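Gripper closes on the spoon fine, then can't get it into the cup (student project)

Skesano forum > Robot arms > School and club projects

posted by drirnava_lab_kid
February 28, 2021

Hi all, first post, sorry if it's long! I'm doing a class project with a two-finger gripper on an arm and the task is "put the spoon in the cup." Sounds like nothing, right?
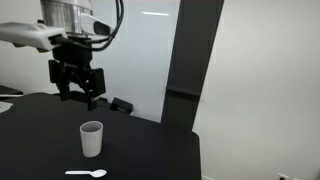 I've got the pick part working most days. The arm comes down, closes on the handle, lifts, no drama. The trouble is everything after that. The spoon comes up lying flat, the way it was on the table, and then I have to stand it on end over the cup. When I rotate the wrist the spoon swings in the fingers and ends up at some weird angle, so the bowl smacks the rim and over goes the cup. It's a plain tumbler with no handle and it's narrower at the bottom, so it doesn't take much.

Things I've tried: slower rotation, closing harder (the spoon is plastic and it just squirts out), grabbing closer to the bowl. I have 9 tries saved where it worked and I couldn't tell you what was different about them. We present to the other section soon and I'd love for it to work in front of people. Any ideas?

malý_bench
Grab it farther from the bowl, not closer. Put something grippy on the fingertips. Done.

Dristeden Robotics Club
Oh I remember this one, our club did nearly the same thing in September and we went through a whole roll of tape on it!

I don't totally agree with the reply above. Where you grab matters, but you want to be near the balance point. Lay the spoon across your finger and slide it until it stays level, then mark the spot with a pen. If you hold it there it has very little reason to swing when you turn the wrist. A strip of rubber on each fingertip helps a lot too (we cut up a bike tube) and then you can back off on the squeeze.

Second thing, are you rotating right over the cup? We were, and it was a mess. Go straight up first, 200 mm was plenty for us, do the whole turn off to one side, wait a second for it to settle, and only then move over and come down. Handle end down, too, if your teacher doesn't care which end goes in. The handle is skinny and the bowl is wide, so you get way more room for error at the opening.

Also you might not need it perfectly upright. We stopped at 30 degrees off vertical and let it lean on the inside of the rim when the fingers opened. Went in nicely and looked more natural, I think.

For the tipping, ask if you're allowed a bit of putty under the cup. Ours said no, boo.

skesano_user_135
following, same problem but with a fork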